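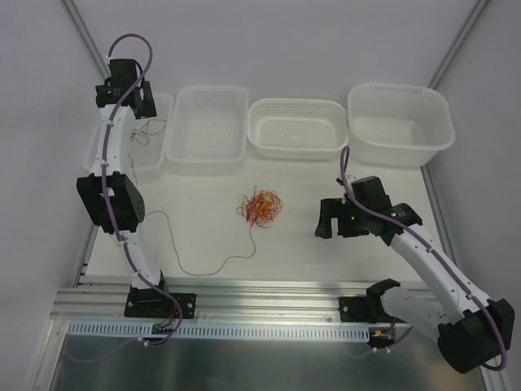 3. Budgeting for a two-arm sorting cell

These notes go with the third planning lecture. The working case is the wire-sorting cell at Skestley: two arms on a shared front rail, a white work surface, and four baskets along the far side. The job is to draw single wires out of a mixed bundle and place them by type. The Ellside case (boxed parts, one arm) is in section 4 and uses the same cost sheet.

3.1 What the cost sheet must cover

Students tend to price the arms and stop. On the sheet used in this course the arms are one line out of nine:

Arms, each with gripper
Mounting plates and rails
Table and frame
Enclosure walls
Control boards and power supply
Cable, ties and strain relief
Baskets and other loose items
Fitting and set-up labour
Spares

Enter every line, even where the value is nil. A blank cell is read as "not yet priced" and the sheet will be returned.

3.2 Arms and reach

Fix the layout before asking for quotes. With both bases at the front edge and the baskets at the back, each arm has to reach across the full depth of the table. The left arm at Skestley is nearly straight when its gripper is over the leftmost basket. An arm chosen on table width alone may fall short here. Take the reach figure from the supplier's drawing with the gripper fitted, measured to the far inside wall of the basket.

Both arms work over the same middle area, so allow set-up hours for collision limits. The sheet uses 40 hours for a two-arm cell. Do not halve this for a one-arm cell; see section 4.

3.3 Cable

The main cable runs along the outside of each arm, tied to the links, with a free loop at the wrist and a bend near the base. Length is therefore measured along the arm in its longest pose, plus the loops. Cable is treated as a wearing part. Budget one full replacement set per arm per year and keep it on the spares line, separate from the first fit.

Small boards mounted in the open at the front are easy to get at and easy to knock. Price a cover as an option and show it as its own item.

3.4 Baskets

The Skestley baskets are plastic and differ in shape, depth and wall pattern. For planning purposes the following matter:

Rim height, which sets how far the gripper must lift.
Holes or slots, in which a thin wire end may catch.
Total width of the row against the width of the table. At Skestley the right-hand basket extends past the table edge.

Baskets are cheap, but changing one means teaching the drop positions again. Enter two hours of labour for each change.

3.5 Lead times

Quiroga quotes 90 days for arms and 120 days for rail cut to length. Groko supplies rail from stock in fixed lengths only. If the layout can accept a fixed length, the arms become the longest item and the plan shortens by 30 days. Orders for the autumn term should be placed by the end of April.

3.6 Throughput and payback

Use 332 wires per shift as the planning figure for the Skestley case. It includes stops for clearing tangles. Do not use the cycle time of a single clean pick, as wires in a bundle hold on to one another and long trailing ends take extra moves.

Exercise

Complete the cost sheet for a second cell with the same table and fixed-length rail. State which lines change, by how much, and which quotes you would need to renew. Give payback in months at one shift and at two shifts. Show cable replacement separately in both cases.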